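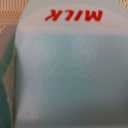 Badgate Books Forum > Radical history > Reprints of the old co-operative pamphlets: worth £13?

inkwell_ned
Has anyone bought the Juvomside reprint of the Roltberg pamphlets? Two volumes, £13 each, and the introduction runs longer than most of the pamphlets. I've read up to 16 pages of it and the editor has yet to mention a pamphlet.

plumduff
Bought both. The second is the better one, mainly for the bakery dispute. They split over whether to pay a dividend on bread and were still at it when the bakery shut.
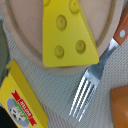

Reply from third_carriage
The bakery stuff is padding. What matters is the rent strike material in volume one, and Juvomside have cut the letters. The old Yazzie edition had the lot, misprints included.

plumduff
The Yazzie edition also had no index and a spine that came off in June. Mine did, anyway. And the letters are mostly complaints about the hall being cold.

third_carriage
The complaints are the history. You can't follow why the branch walked out if you leave out the hall.

inkwell_ned
So I should buy the cheap-looking old one for the grumbling and the new one for the index. That's my summer sorted.

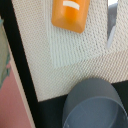
Reply from old_moleskin
Yazzie only printed 2,000, so good luck. There was one in the Badgate shop for £16 with somebody's furious pencil notes in the margins. I thought the notes made a stronger case than the author did.

third_carriage
Is it still there? Asking before plumduff does.

plumduff
I've got one, thanks. It's in two pieces.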